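수건 삶기와 세탁조 냄새, 여러분은 어떻게 하십니까?
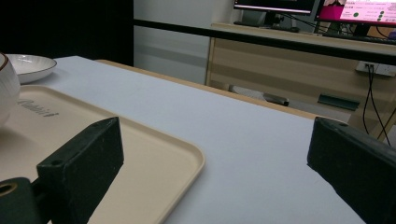 우리 집 크림색 쟁반, 모서리가 둥근 것

작성자: NanamiOgura
작성일: 2026년 3월 4일

안녕하세요. 저는 일본에서 와서 한국에 산 지 3년이 된 사람입니다. 한국어가 아직 부족하니 틀린 표현이 있으면 양해를 부탁드립니다.

질문은 수건에 대한 것입니다. 세탁한 수건을 쟁반에 접어 두고 쓰는데, 얼굴을 닦을 때 조금 시큼한 냄새가 납니다. 마른 상태에서는 냄새가 없습니다. 물이 닿으면 그때 냄새가 올라옵니다. 세제는 Flimar 액체 세제를 쓰고, 섬유유연제도 같이 넣습니다. 시어머니께서는 수건은 꼭 삶아야 한다고 말씀하시는데, 삶으면 수건이 뻣뻣해지는 것이 걱정됩니다. 삶지 않고 해결하신 분이 계십니까?

댓글

초록대문
유연제부터 빼세요. 수건에 유연제 넣으면 물 흡수도 안 되고 냄새도 더 잘 남아요. 저는 그거 하나 끊고 해결됐습니다.

빨래하는곰
삶는 게 답입니다. 큰 냄비에 과탄산소다 한 숟갈 넣고 삶으면 끝. 어머님 말씀 들으세요 ㅎㅎ

NanamiOgura
두 분 답변 감사합니다. 유연제를 넣지 않으면 수건이 거칠어지지 않습니까? 그리고 과탄산소다는 색깔이 있는 수건에도 사용할 수 있습니까? 우리 집 수건은 대부분 진한 남색입니다.

초록대문
널기 전에 양쪽 잡고 탁탁 털면 꽤 부드러워요. 건조기 있으면 더 좋고요.

빨래하는곰
남색이면 물 좀 빠질 수 있어요. 저는 흰 수건만 써서...

plum_500
삶는 건 반대합니다. 요즘 수건은 매번 삶으면 올이 빨리 상해요. 40도나 60도 코스로 돌리고 바로 꺼내서 너는 게 먼저입니다. 세탁 끝나고 세탁기 안에 얼마나 두세요?

NanamiOgura
부끄럽지만 밤에 세탁기를 돌리고 아침에 꺼내는 날이 많습니다. 6시간 정도 될 때도 있습니다.

plum_500
그럼 범인 나왔네요. 예약 기능으로 일어나는 시간에 끝나게 맞추세요. 그것부터 해 보고 그래도 나면 세탁조 청소하시고요.

빨래하는곰
방치한 게 문제인 건 동의하는데, 이미 밴 냄새는 온수 코스로 잘 안 빠져요. 한 번은 삶아야 합니다. 매번 삶으라는 말은 아니었어요.

plum_500
한 번 정도면 저도 뭐라 안 합니다. 색 있는 건 따로 하시고, 라벨에 삶지 말라고 되어 있으면 하지 마세요.

동네세탁왕
세탁조는 Wikow 클리너 추천해요. 통돌이인데 미역 같은 게 한참 나와서 충격받았습니다. 고무 패킹 있는 드럼은 패킹 안쪽도 꼭 닦으세요.

초록대문
Wikow는 저한테는 향이 너무 세던데요. 클리너 쓰고 나서 빈 통으로 헹굼을 두 번 더 돌렸어요. 그냥 과탄산소다로 해도 비슷합니다.

동네세탁왕
향은 취향 차이죠. 저는 괜찮았어요.

NanamiOgura
자세한 설명을 해 주셔서 정말 감사합니다. 우리 집은 드럼입니다. 패킹 안쪽을 손가락으로 만져 보았는데 미끈미끈했습니다. 오늘 저녁에 닦겠습니다. 순서를 이렇게 정리했습니다. 먼저 패킹과 세탁조를 청소하고, 다음에 유연제 없이 60도로 세탁하고, 끝나면 바로 널겠습니다. 남색 수건은 라벨을 확인하겠습니다. 이 순서가 맞습니까?

plum_500
네 맞아요. 세제도 정량만 넣으세요. 많이 넣는다고 깨끗해지는 게 아니고 찌꺼기만 남습니다.

손님방
끼어들어서 죄송한데 수건은 몇 년마다 바꾸시나요? 저희 집 건 결혼할 때 받은 거라 5월이면 꽉 찬 10년입니다.

초록대문
10년이요?? 그건 걸레로 보내 주세요.

손님방
아직 멀쩡한데요... 얇아서 오히려 잘 말라요.

빨래하는곰
얇은 수건이 냄새 덜 나는 건 맞습니다. 저도 호텔식 두꺼운 거 샀다가 장마 때 고생하고 다시 얇은 걸로 왔어요.

NanamiOgura
경과를 적습니다. 패킹에서 검은 때가 많이 나왔습니다. 세탁조 청소 후에 유연제 없이 세탁한 수건은 물이 닿아도 냄새가 거의 없습니다. 다만 오래된 수건 두 장은 아직 냄새가 납니다. 라벨을 보니 삶아도 된다고 적혀 있어서, 이 두 장만 삶아 보려고 합니다. 시어머니께는 이미 삶는다고 말씀드렸고, 아주 기뻐하셨습니다.

빨래하는곰
거 보세요 ㅎㅎ 냄비 넘치지 않게 불 옆에 꼭 계세요. 거품이 갑자기 올라옵니다.

plum_500
두 장만입니다. 전부 삶지 마시고요.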